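Questions about folding and storing shirts, which we receive often at the Drerkby laundry room in Dustbridge. Last changed in June 2026.

## Do I need a special table?

No. Any flat surface is good if it is longer than the shirt. A bed is too soft and the cloth moves with your hands.

## Should I iron before I fold?

For T-shirts we don't. Smooth the cloth with your palm, from the middle to the outside. For cotton dress shirts, yes, please iron and let them cool first.

## Which part do I fold first?

We fold the long way first, so that the shirt becomes a long rectangle. The sleeves go inside. After this we fold from the ends, 2 times for a normal drawer.

## My rectangle is never straight. What is my mistake?

Very often it is the sleeve. It lies crooked under the upper layer and pushes up a diagonal line. Take the corner, lift it a little, and pull the sleeve flat again before you continue.

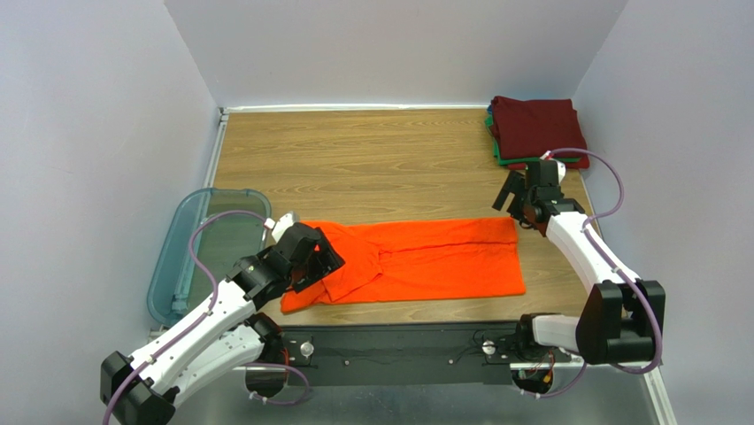

Look also at the seams. When a seam runs parallel to the long edge, that half is usually good and you can leave it in peace. Work only on the half with creases.

## How many shirts can I put in one pile?

In the Pinto drawer we put 23 thin shirts, standing up. On an open shelf I would stop much earlier, as the pile leans and the lowest shirts get hard lines.

## Do you sell the folding board?

The Kakitz board is at the counter, in gray only. It is nice for children's clothes, but for size XL it is too narrow.

## Can I bring clothes only for folding?

Yes, if they are clean and completely dry. We accept up to 100 pieces in one order. For more pieces, please write to us before you come.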